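Formalwear Lending Closet: November Update

The lending closet at the Bultville Library annex is open again for the winter season, and a good many of you have written to ask what has changed. Most of it is the same. You can still borrow a suit, a dress, a pair of dress shoes or any of the smaller items free of charge, and you still don't need to say what the occasion is. The changes are mainly to the sorting and the loan period.

We lent out 673 items over the past twelve months. Shirts made up the largest share by far, followed by suit jackets. The concert season at Mollau High School accounts for the rise in the fall, and the spring numbers were close to what they were the year before. Long dresses were borrowed less than we expected. If you have been waiting to donate one, please hold on to it until the spring, as the rack is full.

Loan period

Loans are now 12 days instead of 10. The old period ran out too quickly for people who picked up clothes early to have a hem let down or a button moved. You may make small changes to the fit as long as nothing is cut. Hems should be tacked by hand with a loose stitch and may be left in when the item comes back – the next borrower is often close to the same height.

If you need longer, call the desk before the due date. We have never charged late fees and don't plan to, but there were 83 late returns this year, and several of them left someone else without a jacket for a wedding or a funeral.

Sizes and tags

Every jacket now has a cloth tag sewn inside the left pocket with the chest size, the sleeve length and the closet number. The paper tags are gone. They fell off at the cleaners and we spent too many evenings with a tape measure working out which was which. Trousers are tagged at the back of the waistband. Please leave the tags where they are, even if they scratch a little.

Shirts are hung by collar size first and sleeve length second. If you don't know your collar size, measure around the base of the neck with one finger under the tape. Women's shirts and blouses are on the short rail by the window, by number size, and the labels on those vary a lot from maker to maker, so try on two.

Children's sizes have moved to the lower shelves at the back. We are short of black dress shoes in youth sizes and would be glad of any pair with wear left in the soles.

Ties and bow ties

Carolina Louro went through the whole accessories cabinet in the early fall. Long ties are now rolled and kept in the divided drawers, by color. Bow ties have their own drawer. We have both the pre-tied kind and the kind you tie yourself, and the two are kept apart after a few people got home with the wrong one and an hour to spare.

For anyone learning on a self-tie, start with one end a little longer than the other, cross the long end over, bring it up through the neck, and fold the short end into the bow shape before you drop the long end over the front. The last step is pushing the doubled long end through the loop behind. Pull on the folded parts to tighten it and on the loose ends to undo it. It takes most people several tries, so practice the night before.

Satin shows water spots and should never be ironed directly. If a satin bow tie has gone flat, hang it in the bathroom while you shower and shape it with your fingers afterward. Please don't send ties to the wash with the shirts.

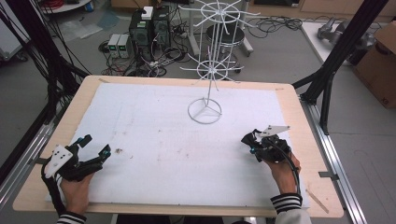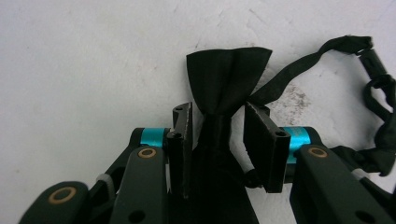
A black satin bow tie, held upright.

What we can take

We are accepting dark suits in all sizes, white dress shirts, black belts and plain dress shoes. Clothes should be clean and on a hanger if possible. We can't take anything with a broken zipper, moth holes or a strong smell of storage. Drop-off is at the side door on Garcia Street, any day the library is open, until 6 p.m.

There are 70 spare wooden hangers in a box by the door. Take some home if you can use them.

The Skanby branch does not have a closet of its own, but the desk there will accept returns and send them over with the book van. Put the closet number on the bag.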